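Fenance notebook – table chores, dry goods
12/21/25

Carrying on from the last entry. The question on the whiteboard is still "would you let it make your breakfast?" and for the first time I am leaning towards yes, for a very small and dull breakfast.

Where we are. The chore is portioning dry mix: pick up bits of dried fruit from a bowl, move them into a cup, leave the rest where it was. A person does it with two fingers while looking at the kettle. In October Renine (our trained policy, for anyone reading who joined after that) couldn't do it at all. It went for the bowl nicely, closed on the rim and lifted the lot. We had a good laugh and then a long meeting.

Since then we've taken it up to 300 demonstrations, all done by hand with the grippers, and retrained from scratch twice. The second retrain is the one I'm excited about. Out of 98 tries on the Vatum arms it put fruit in the cup and nothing on the table 64 times. I know how that sounds to someone who has a hand. But look at what it had to manage: small light things, all different shapes, sitting on top of each other, some of them stuck together, and fingers wider than anything they were trying to pick up.

I went back through the demos in the evening with a pot of tea, mostly looking at approaches. The thing that stands out is how much of the work happens before contact. A good demonstrator opens the fingers early, comes in low, and has the wrist angle settled well before the bowl. A tired one (me, end of a session) opens late and corrects over the food. The policy has learned both, of course. You can watch it pick one or the other and nearly call the result in advance.

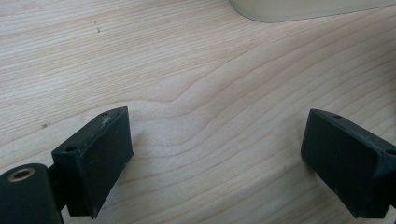 Finger wear is next on my list. The Yook pads were printed in a single batch and I had been treating them as identical, which they were on the first day. Going by the views from the grippers, they aren't any more: the left finger has pale scuffs along its top edge, worst at the corner, and its lower tip is slightly chipped. A chipped tip matters for this job in a way it never did for cups and boxes. With a box you use the whole flat face of the pad. With a raisin-sized thing you use the last few millimetres, and if one side has lost a flake there's a little gap the fruit can slide into. I'd like to swap both pads at the same time, keep the old ones in a labelled bag and run the same test with each pair. If the score moves we've learned something about the hardware, and if it doesn't I can stop staring at tips.

While I'm on pads: please don't sand them. I know it's tempting. A sanded pad grips differently from a printed one and then we have three kinds of finger in the data and no record of which was which.

Setup notes, so they are written down somewhere other than my head

Table square to the stand, carpet side, chair pushed back. Tape marks on the near corners stay where they are. If one peels, replace it in the same spot before doing anything else and write it here. Cables off to the left if they'll reach, and look at your feet before you step back from the table.

Bowl goes nearer the demonstrator, square container beyond it, cup to the right. We argued over this order for a while. Having the tall container close to you is more comfortable for the left hand, but then the right hand has to come over the top of it every time, and the policy copies that big swooping move even when there is nothing to swoop over. With the tall thing at the back the moves are shorter and the whole episode is quicker.
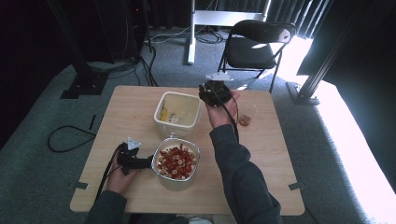

Clear bowl of mix in front, tall white container behind, cup on the right. Right-hand gripper up, left one low.

Two hands or one? I came into this convinced that one would do. Portioning is a one-handed job in my kitchen. What changed my mind was seeing how often the bowl moves. A clear plastic bowl weighs next to nothing, and when the fingers press into a full one it shuffles across the wood. The person compensates without thinking. The arm doesn't, and by the third pick it's reaching for where the bowl used to be. So the left gripper now has a proper job: steady the bowl, then get out of the way. It looks fussy. It works far better!

The next obvious suggestion is to weigh the bowl down or stick it to the table, and I'd like us to resist that. Anyone can make a chore easy by bolting the crockery down. The point of Fenance is ordinary things on an ordinary table, put there by someone who isn't being careful. If it needs a special bowl then what we've built is a very slow vending machine.

What it does well now

Reaching. Lovely, smooth, no dithering. It finds the bowl from any of the start positions we tried, including a couple I made deliberately awkward.

Letting go over the cup. I had expected this to be the hard half (small cup, light cup, easy to knock) and it's the most reliable part of the whole run. It lines up, pauses, opens. The pause isn't something we asked for. It's in the demos, everybody does it, and it came along for free.

Recovering from an empty pinch. This one delighted me. If the fingers close on nothing it goes back in, usually a little deeper. In October it would carry its nothing all the way to the cup and drop it in with great confidence.

What it does badly

The pale slices. Berries are forgiving, they're roundish and a bit tacky and they come up in a clump. The slices lie flat, and two flat pads coming together sideways push a flat thing along until it folds or escapes. A person gets a fingernail under the edge. We haven't got a fingernail. I have a sketch for a Yook pad with a thin lip on one side and I'd love to print it this week, only I don't want to change pads and fingers and data all in the same week and then not know what helped.

Amounts. It moves "some". Ask for a little and you get some, ask for a lot and you get some. Nothing in the demos tells it what enough looks like, so that's our fault, and I think the fix is to show it the cup at the end and say whether that was right.

Leftovers. When the bowl is nearly empty it gets worse, quickly. Most of the demos start with a full bowl, and we stop when we're bored. Next session starts from a nearly empty one, even though it's a miserable thing to demonstrate.

Clear plastic in general. It copes with the bowl as long as the bowl is full of red things. Anything else see-through seems to be half there as far as it's concerned. It's worst with thin sheet lying on the table, where the grain shows through and there's hardly an edge to find. I'd like wrappers and bags to be in the chore eventually, given that in a real kitchen dry food comes out of a bag, so I would sooner have plastic in view now and then than tidy it away and be surprised later.
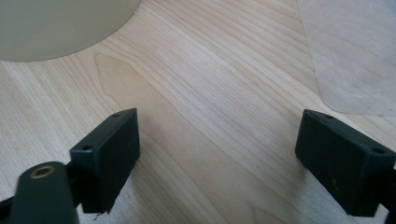

Fingers open, bare wood between them, crinkly clear sheet at top right.

Cleaning the fingers. There are little specks and bits of fluff on the pads in a lot of the recordings, and somebody asked whether we should be wiping them between episodes. My feeling is a wipe with a dry cloth at the start of each session and then leave them be. A kitchen robot will have dirty fingers. What I would like is for us to agree on it, as at the moment one of us wipes after every single run and the rest of us never do. (For anything a person is going to eat the answer is obviously different. Nobody eats the test fruit. Please.)

The table itself. I've grown very fond of this table, but I have started to wonder whether the policy has too. The grain has such a strong pattern, big bends and arches, and with the gripper views so close to the surface it fills most of what the network sees before it gets to the bowl. It may be using the wood as a map. That would explain the smooth reaching! And it would be bad news, since it means we've trained something that knows one piece of furniture extremely well.

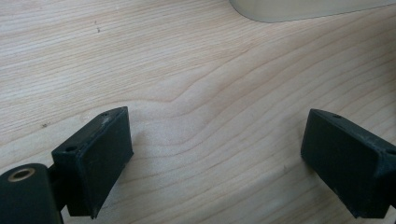
Easy enough to test. Turn the table a quarter turn, put everything back in the same places relative to the stand, and run it again without retraining. Then a plain cloth over the top, same again. If it sails through both, I'll cheer and we can stop worrying. If it falls apart with the cloth on, then the next batch of demos gets done on whatever surfaces we can scrounge, and I have an ironing board I'm willing to bring in.

So, can machines do this sort of chore yet? On a good run, yes, and it's a pleasure to watch. It's slower than me and fussier than me, and it needs someone standing by who knows where the stop button is. What I wouldn't do yet is leave the room. There's a gap between doing a job and being left to do a job, and for a household machine the second one is what people would be paying for. Still, two months ago it was picking up the entire bowl.

One more observation before I forget. Visitors are never impressed by the reaching, which took us ages. They're impressed when it has another go after missing. Worth remembering for the open afternoon: run the demo with the bowl half full and let it miss.

To do

New pads, both sides, old ones bagged and labelled.
Quarter-turn test, then cloth test, no retraining in between.
Four short sessions starting from a nearly empty bowl. I'll do two if someone takes the others.
Decide on finger wiping and write it on the board.
Lipped pad sketch is in the drawer under the printer. Have a look and scribble on it, but hold off printing until the table tests are in.
Buy more dried mix, same kind as last time.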